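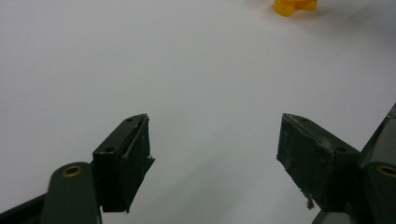 4.2 Connecting the Holtgate Water Softener to the Supply

1. Close the main shutoff valve and open the lowest tap in the building until the flow stops.
2. Fit the bypass valve to the rear ports. Tighten the nuts by hand, then a further quarter turn.
3. Run the drain line to a floor drain or standpipe. Leave an air gap of 2 inches above the opening.

Caution: Do not use pipe sealant on the bypass threads.

4. Open the main valve slowly with the bypass set to SERVICE. 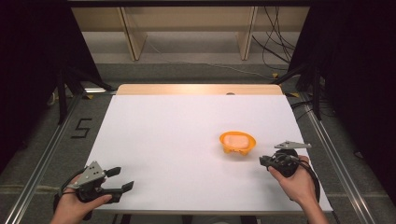
Vaida Sepp adds that in older buildings the supply should be flushed for several minutes before step 4, as rust can lodge in the inlet screen.

5. Fill the brine tank with salt pellets to the marked line. Do not use rock salt.
6. Press and hold REGEN until code 119 shows on the display.

Note: Water may look cloudy during the first cycle.

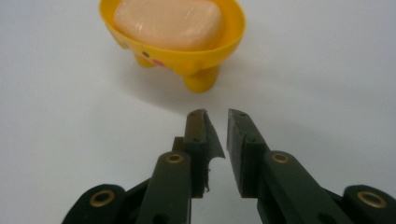
May the softener be connected to an outdoor faucet line?
Outdoor lines should branch off ahead of the softener, so that untreated water is used for lawns and gardens.

7. Record the serial number on the warranty card.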